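Ulell Repairs
@ulellrepairs
April 26, 2025

Thread on taking an old desktop tower apart for parts and reuse. A few people asked what order we do things in at Rallosbridge, so I'm writing it down.

The tower in this thread is tagged 3573. It came in from Owusu, who cleared an office in August and had kept the machines in a store cupboard until this spring. No monitor, no keyboard, no leads.

First job is always the plug. Take the power lead out, then hold the power button in for a few seconds. Touch bare metal on the case before you touch anything on the board.

Lay the tower on its side with the open side facing up. Plenty of people try to work on it standing and end up holding the case with one knee. On its side the cards and cables stay where you put them.

Side panel off and put away flat. I lean mine against the back wall. If it goes on the floor it gets stood on.

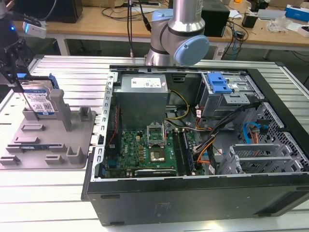
Before unplugging any cable, have a look at where it goes. I write it on a bit of masking tape and stick the tape to the cable. Slow the first time, much quicker when you come to put things back.

The drive goes first in our shop. If there's anybody's data in the building, I want it out of the case and in a known place before I start on the rest.

A lot of office towers hold the drive in a plastic carrier, often blue. Blue usually means you're meant to touch it: latches, clips, handles. Pinch the sides, slide it out, don't twist.

Two connectors on a SATA drive, the wide one for power and the narrow one for data. Pull on the plug and leave the cable alone. Some data cables have a small metal tab you have to press. If it won't come, look for the tab.

Leave the carrier on the drive for now. It protects the edges a bit, and if the drive is going back in the same model you'll want it anyway. We have a box of spare carriers and none of them ever fit the machine you're doing.

Keep your fingers off the circuit board and off any pins. Bent pins can sometimes be straightened with a plastic card, but I'd sooner not spend an evening on it.
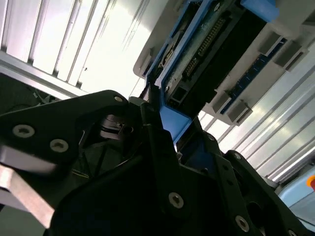 Blue frame, circuit board and the long row of gold-coloured pins.

Stand the drive somewhere it can't roll or slide. Ours goes upright in a slot in a grey plate on the bench, label where I can read it. At home a folded tea towel in a washing-up bowl does the job. Don't put it on top of the case.

Write down the serial number from the label straight away. We put it on the job sheet next to the tower number. If the two ever get separated you can match them up again without switching anything on.

Wiping is a separate job and I'm not covering it here. Ours are logged under Hedulis, the reuse project, and nothing leaves until the sheet says wiped or shredded — no exceptions for drives that "probably don't work".

Next is the processor. Heatsink and fan come off before this, screws loosened a little at a time in a cross pattern. If the heatsink is stuck, turn it gently left and right. Pulling straight up can bring the processor with it.

Lift the lever, open the bracket, pick the processor up by its edges. Look for the little triangle in the corner before you move it, that's how it lines up when it goes back. 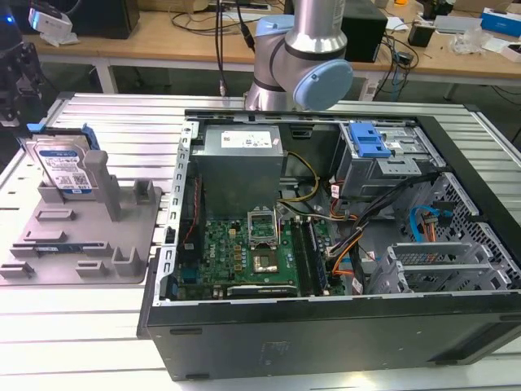 Socket open, bracket up. The silver processor is just below it.

An open socket is the easiest thing on the board to ruin. Don't lean over it with a screwdriver. If you've still got the plastic cover, put it on. If not, a clean bit of card over the top while you work nearby.

Old paste comes off with isopropyl and a lint-free cloth. Kitchen roll leaves bits behind. Small amount of new paste when it goes back together, a pea is plenty.

Memory: push the clips at the ends of the slot outwards and the module lifts. Hold it by the short edges. Ours go in anti-static bags with the size on a sticker.

I don't take the power supply out unless it's faulty or the case is scrap. Never open one up. They can hold a charge after they've been unplugged and there's nothing in there you need.

Dust. Soft brush and a hand blower, outside if it's dry. Hold the fan still with a finger while you do it. No hoover nozzles near the board please.

Question from yesterday about whether towers like this are worth the bother. I charge 6 pounds for a tested carrier and cable set and 7 for a memory module. Nobody's getting rich, but it keeps other people's machines going.

Hedulis wants 100 towers through the bench this year. I'd like more of them to go out whole than in bits, and this one may well do.

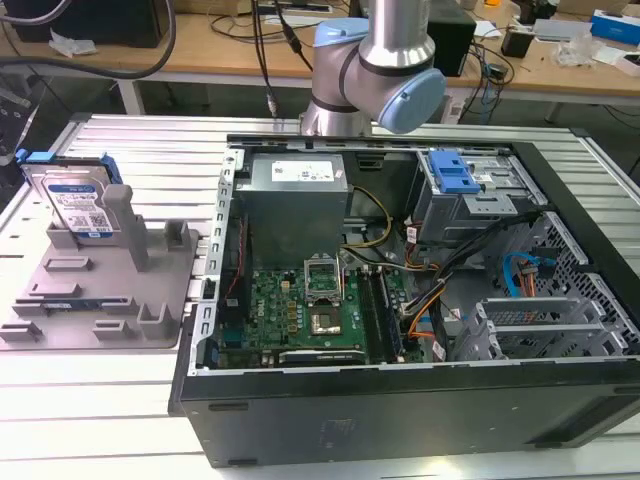 Dell board, empty socket, drive standing on the plate to the left.

Still to do on 3573: new paste, memory test, check the fan bearing, decide on a drive. I'm leaning towards a small SSD with an adapter bracket.

If you've got a spare bracket for this kind of Dell case, message me. Can collect locally or pay postage.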